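Complete these steps before requesting a quote for a Skutent bench cell. Record all entries on the planning sheet.

1. Measure the bench top. The minimum clear depth is 60 cm.
2. Note the surface finish. Enter "patterned" for printed tops.

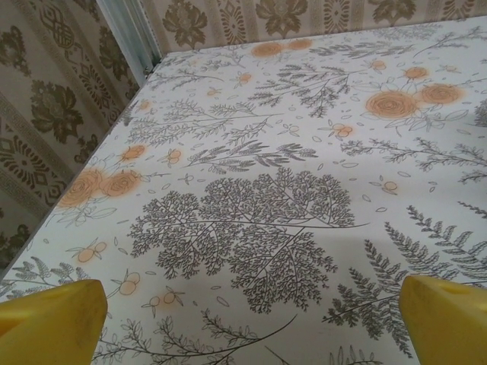 Section 3: Parts and Containers

3. List each part type to be handled. Toy building bricks are entered as small rigid parts.
4. List the containers at the bench, with outside dimensions. Price spares on a separate line.
5. Add one set of replacement fingers per gripper. Allow 6 weeks for delivery.

Note: Budget for camera set-up separately if the top is patterned or speckled.

CAUTION: Do not order containers until the reach check is complete. Opened cartons cannot be returned.

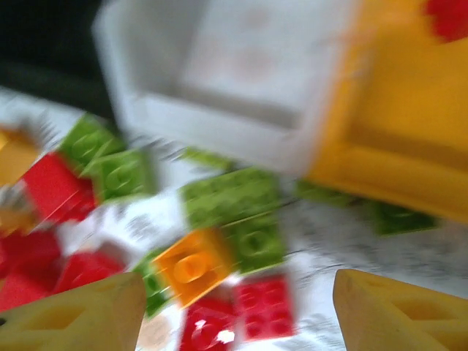

Fig. 3-2. Bricks and open containers within the work area.

6. Send the sheet to Róisín Tully, Skadholm Planning Desk. Quote form 194.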